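Open day at the Faltex rooms, 16/02/2020

I'd been meaning to get to one of these for a couple of years, and Moushumi Sivakumar finally sent me a spare ticket. Faltex fits out rented offices and small apartments, and when it opens its trial rooms to visitors you can walk through, sit on things and ask the staff what wears out first.

The building is at 863 on the main road, past the tyre shop. Parking is at the back. We signed in, got a paper map and were put in a group of six with Aurelia Gisler, who looks after the floors and surfaces side of the business.

The first stop was the storage corridor, mostly shelving and brackets. I didn't take many notes. The drawer runners from Jenano were smoother than the ones I have at home, but they cost a lot more and I'm not in the market.

After that came the plain rooms, which were the part I wanted to see. They share the same basics: light herringbone wooden floor, white wall, dark baseboard, and a white table with a thin top on white metal legs. Aurelia said people always ask whether white tables are a mistake. Her answer was that they show everything, so they get wiped more often and end up cleaner than the dark ones. 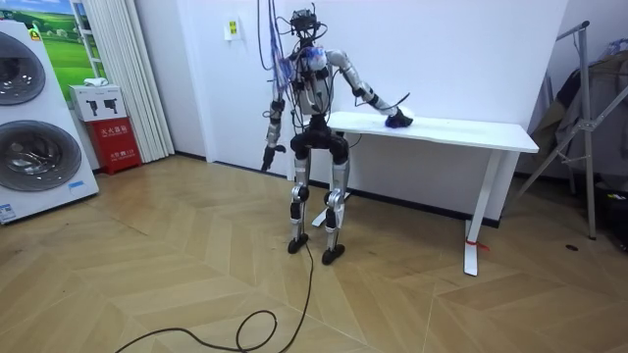

She was particular about cloths. A blue one is for tabletops and never goes near the floor, and it should be pressed flat under the whole hand and moved in long strokes. Most people bunch the cloth up and push crumbs from one end to the other. She also prefers a cloth that has been wrung out hard, as standing water gets under the edging of cheaper tops and lifts it.

The herringbone got plenty of questions too. One man had the same pattern at home and wanted to know about dirt in the joints. Vacuum along the length of the boards first, then across, and go easy on the mop. Table feet need felt under them if the table gets moved at all - a metal foot will mark a light floor in a week.

The Policarpio room had two sofas and a rug I didn't care for. Lunch was sandwiches and decent coffee in the front hall.

I bought a pack of Flakell cloths on the way out and picked up a price list. The smaller white table is $820, delivery extra, and they will colour match the legs if you order in advance. The next open day is in November and you have to book.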